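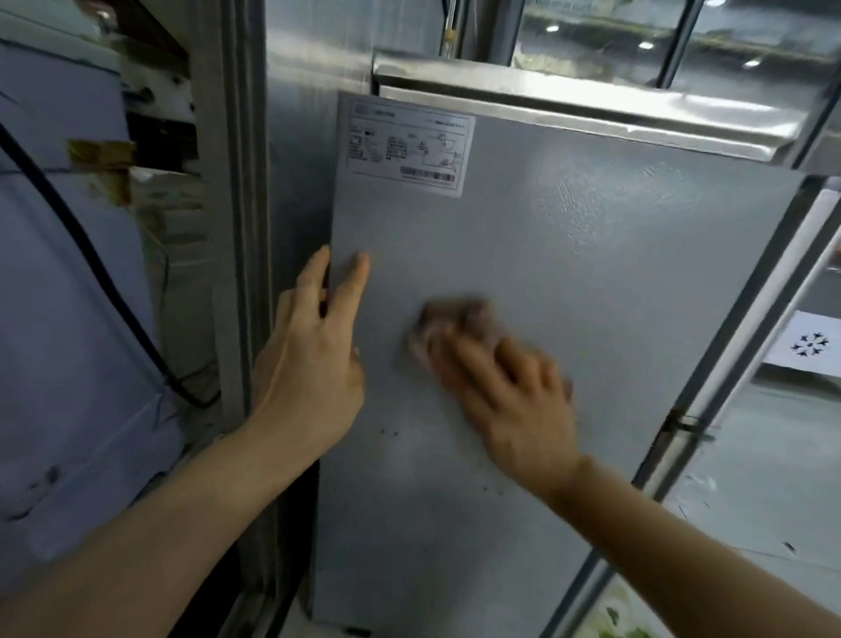
Lettering notebook: Plirora chapter two, the balloon problem

2023-09-25

8 min read

Right, so I've finally done a proper pass on the Plirora pages with the new lettering and I want to get it all down before I forget which file is which (the naming is a mess, my fault, will fix).

Short version for anyone skimming: the dialogue reads much better, the sound effects don't, and page 14 needs redrawing from the second panel down. Sorry. I know we all thought that one was finished.

Longer version. I went through the whole chapter at print size, on paper, with a coloured pencil, because I can't judge balloons on a screen any more. I zoom in without noticing and everything looks roomy. On paper the witch's speeches were crammed right up against the balloon edge, and the little brother's lines were floating about in balloons twice the size they needed. I reckon I drew the balloons first and then the script got cut, and I never went back. So I've dropped the witch down half a point and shrunk his balloons to fit. He sounds quieter now too, and I love that! He's meant to be a mumbler.

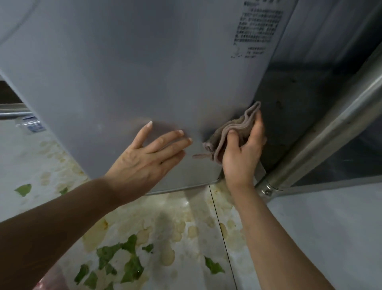

The other thing with the brother is his tails. I'd been curving them all the same way, like a row of commas, and when he and the witch are in the same panel you honestly have to stop and work out who's talking. Straight tails for him from now on, curved for her. I've redone the ones in the market sequence and it's so much easier to follow. If anyone's drawing extra panels, please keep it up.

Sound effects

Hmm. I tried the brush set from Flulico (our old fantasy short, the one with the lighthouse) and it's too heavy for this book. Flulico was all thick blacks so a big splattery CRACK looked right at home. Plirora has so much grey wash that the same lettering sits on top like a sticker. I tried knocking it back to a mid-grey, then a white outline, then both, and both was the worst of the lot. What nearly worked was drawing them straight into the pencils with the same nib as the hair and grass. The door slam on page 8 is done that way and it's the only one I'd keep as is.

That does mean doing them by hand for the whole chapter. I'm up for it, but it's going to be slow.

Proofs

Test proof came back from Abbasi on the uncoated cream stock. Colour of the paper is gorgeous, like an old library paperback. The washes have gone a shade darker than the file though, and the night scenes lose the fox completely. He's just two eyes and a smudge of tail. I've lightened the midtones on those pages and saved them with "lift" on the end of the name. Haven't touched the daytime ones.

Abbasi also asked whether we're still going with 500 copies. I said yes, though I'd like another proof before we commit, and they're fine with that as long as they get files in early October.

Page 31, the reunion. I've read it so many times now that I can't tell if it's moving or soppy. The silent version (no balloons at all, just her hand on the gate) is in the Pima folder with the other cut pages, and I keep going back to it. I think the line "you took the long way" is doing a job the drawing already does. But it's also the line everyone liked at the first read-through, so I've left it in for now and printed both. They're pinned next to the light box — have a look and put a pencil tick on the one you'd pick.

Still to do

Redraw page 14, second panel down.
Hand-letter the effects, starting with the storm.
Check the gutters on the spreads, the left one looked tight on the proof.
Rename the bloody files.
New nibs, the good one has started catching on the upstroke.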